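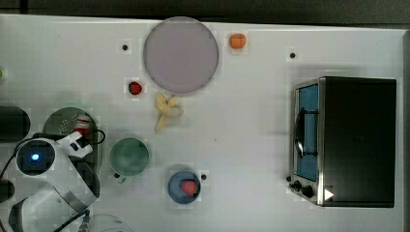
Qianru Tian wrote to me that pretend food is a waste of money, that a child will cook just as happily with a pot and a handful of dry beans. I have heard this before, and I think it's half right. Beans are fine for stirring. They are no good for setting a table.

A play kitchen needs things a child can name. A banana, a strawberry, a bowl to put it in. The set I bought in February came with 36 pieces and a cardboard stove – the stove lasted a week. I would have paid the same for half as many, better made. The Livside catalog lists over 100 foods, and most of them are kinds of cake.

My other complaint is hard plastic. It cracks, it's loud on a bare floor, and it hurts to step on. Cloth food costs more and gets grubby, but I'd still choose it.
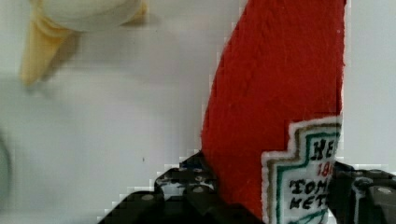
Plush ketchup with a stitched label.

Buy a few pieces and stop there. Spend what's left on real strawberries.

400 shares | 36 comments

Contact | Copyright Eero Juntunen | Back to top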